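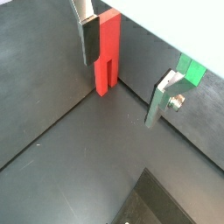
Reading time: 4 minutes

Unit 4: Layering and basting a quilt

These notes cover the stage between a finished top and the first line of quilting. Piecing and pressing are dealt with in Unit 3.

Terms

Top: the pieced or appliqued face.
Wadding: the middle layer, also sold as batting.
Backing: the underside, cut larger than the top.
Basting: temporary joining of the three layers.

Sizing

The course quilt measures 157 cm square when pieced. Wadding and backing should extend past the top on all sides, as the layers creep inwards during quilting. Long-arm quilters usually ask for a wider margin than is needed at home, so check before cutting.

The Mevo pattern sheet gives a backing of 204 cm square. This is enough for either method. Where two widths are joined, remove the selvedges first and press the seam open.

Wadding

The kit contains Tiludano wadding, which is 80 per cent cotton. Unfold it the evening before and leave it flat. Creases that remain can be steamed with the iron held clear of the surface. Do not press down.

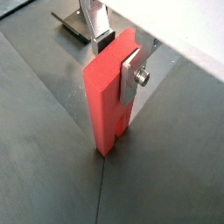 Red block, upright.

Order of work

1. Tape the backing to the floor, wrong side up, taut but not stretched.
2. Lay the wadding on it and smooth from the centre outwards.
3. Place the top right side up. Check that the borders run parallel to the backing seam.
4. Baste from the centre to each edge, then in a grid.

Pins should be a hand's width apart. Thread basting takes longer but leaves nothing for the machine foot to catch on. Spray is not used in this course.

Common faults

Pleats in the backing come from loose tape at step 1. Rippled borders were normally cut without measuring across the middle of the top; basting will not correct them.

For Unit 5, bring the basted quilt, a walking foot and a marking pencil tested on a scrap of the same fabric.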